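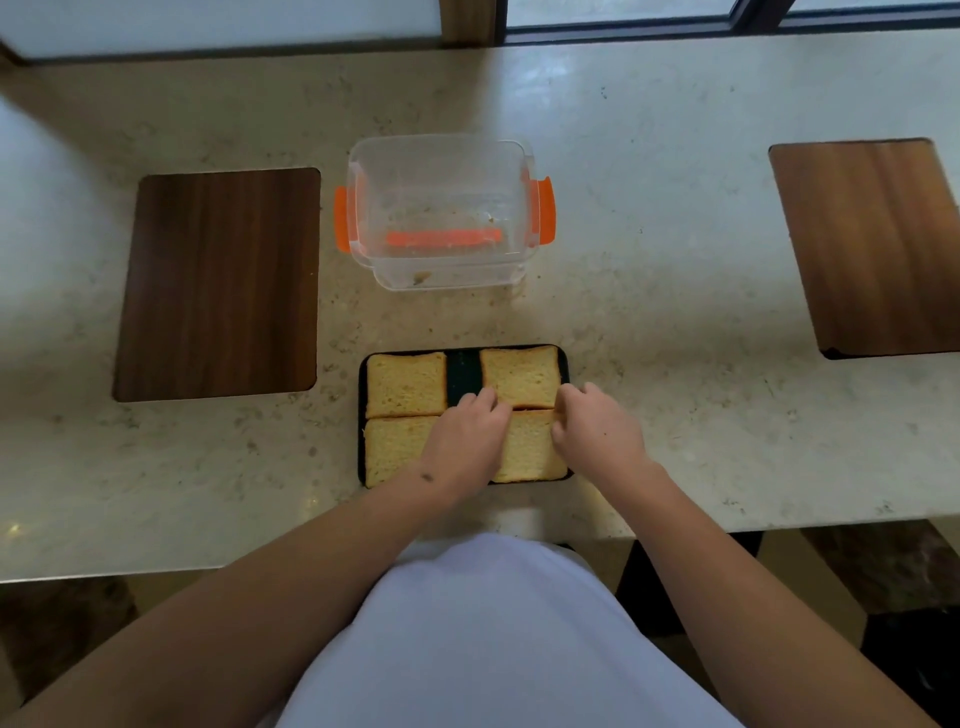
Bread service: trays, boxes and boards (reply to query from Paston House)

To: Household and Catering list
From: Catering Office, Tesby Halls
Date: 29th May
Subject: Re: Bread service: trays, boxes and boards

Dear colleagues,

The Catering Office is grateful to Ashwin Namboodiri for his message, which is quoted in full at the foot of this reply. Similar questions have reached us from Barrios Court, and it seems sensible to answer them all on the list. The points below should be read together with section 3 of the Pantry Handbook. Where the two differ, please follow this message until the handbook has been reissued.

1. Laying out on the tray

Sliced bread for supper and for the late plate should be laid flat on the black rectangular trays, in two rows of two. Slices should not overlap. A small gap between them is acceptable, and pantry staff need not spend time making the gaps equal. It is enough that each slice lies wholly on the tray and can be picked up without disturbing its neighbour.

Square tin loaves are the easiest to arrange in this way. Houses which receive the round country loaf on Fridays may place three slices on a tray and leave the rest under a cloth. Crusts are to be left on unless a resident's diet card says otherwise.

Slices may be straightened by hand, with hands freshly washed and dried. Gloves are not required for plain bread. They remain compulsory for the preparation of any plate marked for an allergy, and a fresh pair should be put on for each such plate.

2. Storage boxes

Bread which has been cut but not set out should be kept in the clear plastic boxes with the orange latches. The Bastetti boxes issued in February are of this type, and the older white tubs should now be withdrawn from bread use. They may be kept for dry goods if they are sound.

A box is to be emptied of crumbs before fresh bread goes into it. This applies even when the old and new bread are from the same delivery. Tip the crumbs out over the food waste bin, wipe the inside with a clean damp cloth, paying attention to the corners, and dry it thoroughly. A box which has been closed while damp will spoil a loaf overnight.

The seal should be taken out for washing once a week and whenever it looks soiled. It can be eased out with the fingers, and knives should not be used. Wash it in warm soapy water, rinse it, and allow it to dry fully before it is pressed back into its groove. Several houses have reported seals missing after the weekly wash. We ask that the seal be placed inside its own box while it waits to be refitted, and that boxes be dealt with singly.

Lids and boxes are not interchangeable between the two sizes. The larger lid will appear to sit on the smaller box but the latches will not hold.

3. Chopping boards

Each pantry should have two wooden boards at the bread counter, one dark and one light. The dark board is for bread and nothing else. The light board is for fruit and cheese. The two should be kept on opposite sides of the working space, with the tray between them, and they should not be stacked while in use.

Mr Namboodiri asks whether either board may be put through the dishwasher. Neither may. Wooden boards should be scrubbed by hand along the grain, rinsed, and stood on edge to dry. A board which has split, or which rocks on the counter, should be set aside and reported to this office. Replacement boards are held at Tesby and can be sent with the next van.

The coloured plastic boards for meat and fish are unaffected and do not belong on the bread counter at any time.

4. The counter

Stone counters should be wiped before work begins and again when the tray has gone through. Speckled surfaces hide crumbs very well, and it is worth passing the flat of a clean hand over the stone after wiping – crumbs can be felt where they cannot be seen. Pantries with a window behind the counter are asked to keep it closed during preparation unless an insect screen is fitted.

5. Quantities and waste

The waste return for the spring term showed 2,831 slices put out and not eaten across all houses. Of these, 900 came from late plates alone. The office does not wish any resident to go without, and no house is being asked to ration bread. We do ask that trays be filled in stages. Put one tray through at the start of service, keep the remainder in the box with the lid fastened, and refill when half the slices have been taken.

Bread left on a tray at the close of service should be disposed of. It should not be returned to the box. Bread which has stayed in the box may be used for toast the next morning, provided that the label shows the day on which it was cut.

6. Mr Namboodiri's remaining questions

Labels: the day and the initials of the person cutting are sufficient. The time is no longer needed.

Second tray for Paston House: agreed. It will be sent with the boards.

Butter: portions should stay in the refrigerator until service and should not be placed on the bread tray. A separate small dish is to be used.

Training: a short session on pantry routines will be held at Barrios Court in Room 23. The time will be sent to heads of house directly, and cover will be arranged for those who are on duty.

Please print sections 1 to 4 and place them inside the pantry cupboard door, removing the previous sheet. Corrections to this message should be sent to the Catering Office and not to the full list.

Yours faithfully,

Catering Office
Tesby Halls

Ashwin Namboodiri wrote:

> Dear Catering Office,
>
> I write on behalf of the pantry staff at Paston House, who would be glad of guidance on several matters arising from the spring inspection.
>
> First, we have been using a mixture of white tubs and the newer clear boxes for cut bread. The inspector preferred the clear ones but did not say whether the tubs must go. Two of our seals have also been mislaid, and I should be grateful to know whether they can be ordered separately.
>
> Secondly, staff differ on the wooden boards. Some put them in the dishwasher, and others say that this is forbidden. I cannot find the point in the handbook.
>
> Thirdly, are we still required to write the time on the bread label? It is often left off when supper is busy.
>
> Lastly, may we have a second black tray, and may the butter portions go out on it with the bread?
>
> With kind regards,
>
> Ashwin Namboodiri
> Paston House

P.S. from the Catering Office: seals can be ordered separately. Please use the ordinary stores form, stating whether the larger or the smaller size is wanted.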